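My Two Weeks With the Kolmont Travel Daypack

I bought the Kolmont daypack for a walking trip along the coast, mostly because my old bag had started shedding little black flakes of lining all over my clothes. It cost me 100 dollars, which made me gulp a bit, but I carry a bag every single day when I travel and I figured I'd get my money's worth (I'm still telling myself that!).

We were based in Jumgate, a sleepy harbor town with more stairs than any town needs. My friend Juniper Gallagher came along, and she packs like she's moving house, so a lot of her stuff ended up on my back too. Good test, I guess.

Comfort

The shoulder straps are wide and soft and I loved them right away. On the long day up to the lighthouse and back I had a full water bottle, a rain jacket, lunch for both of us and a paperback I never opened, and my shoulders were fine. My lower back got sweaty, though. The mesh panel is pretty thin and I don't think it does much once the sun is out.

There's a chest strap too, and it slides down all the time. I'd fix it, walk a block, fix it again. By the end of the first week I just left it undone.

Pockets and closures

Love the big front pocket! Bus tickets, sunscreen, snacks, the hotel key, all of it went in there. The side pockets are deep enough that a bottle stays put even when you bend over to tie your shoe. The top flap closes with hook-and-loop, and I have mixed feelings — it's quick with one hand, but it picks up fluff like crazy and it's so loud. I opened it in the chapel at Simivico during a very quiet moment and an entire row turned to look at me. 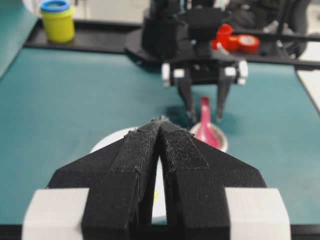

Rain

We got soaked on the ferry back from Simivico. The main compartment stayed dry, the front pocket didn't, and my bus tickets turned to mush. Kolmont sells a rain cover separately. For this price I think it should come in the bag, and I'll keep grumbling about that.

Would I buy it again?

Probably yes, if I found it on sale. It fit under the seat on both flights and it looks nice enough to take out to dinner. Juniper has already asked to borrow it for her trip in March, and I said yes as long as she takes the sand out before I get it back.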